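House diary, July, late evening

The Karras place is back on the market. I noticed it this morning over toast and groaned out loud. By my count it has been listed four times since we moved to Farnow, and each time the wording gets grander while the house stays exactly as it was. Last time it was a "characterful lakeside home". Now it is an "estate".

I know the house a bit. We went round it two summers ago, when we still thought we might move up the hill, and I remember a long damp corridor, a very nice staircase and a kitchen that had been painted over at least one problem. The singer who built it only lived there for a few years, as far as anyone can tell me, and I have never met a person who can name more than one of the songs. The agents, Vonley, put the name in the first line all the same, and I suppose it adds a bit to the price.

The price. They want 2.3 million, or 2324 thousand if you read the small type, and I can't think who came up with that last twenty-four. Somebody with a calculator and a loan to clear, is my guess. It was on at more than that before and didn't sell.
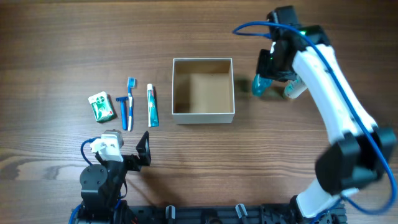

Vonley are holding an open day and have sent a card round to everyone in the lane, neighbours "warmly invited". I have been to one of these before and am not sure I want to be warmly invited again. They like to dress a house up for it, towels nobody may touch, lemons in a bowl. For a bathroom I would be more persuaded by the ordinary stuff, a blue disposable razor and a little green and white packet, because then at least I could believe a person had once washed there. At the last one the taps were shut off, and when I asked about the water pressure I was handed a brochure.

Walked down past the gates after lunch. The sign is up, the hedge has been cut on the road side only, and there is a new chain. Some 700 feet of shoreline, says the card. I have paced that shore with the dog and I'd like to see them find 700 feet of it without counting the reeds. The boathouse roof has dropped again at the back end. You can't see that from the angle they have used in the listing.

The talk in the shop is that Hurkik want it. They are the builders who did the flats by the station, and the story goes that they would keep the staircase and the front wall, call the whole thing "restored", and put up 58 homes behind it. I don't believe the number, it is too exact for a rumour. But I don't believe the other story either, the one about a quiet couple from abroad who love the music. We had the quiet couple last time as well - and the time before that, come to think of it.

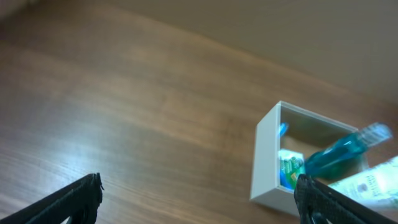
After supper

Read the listing again, slowly. No mention of the roof or the damp. "Would suit a sensitive buyer" is new. There is also a line saying offers will be considered on the land alone, tucked in under the council tax band, and I think that is the only honest sentence in it. If they expected someone to live there they wouldn't need it.

I shall probably go to the open day. I want to try the taps.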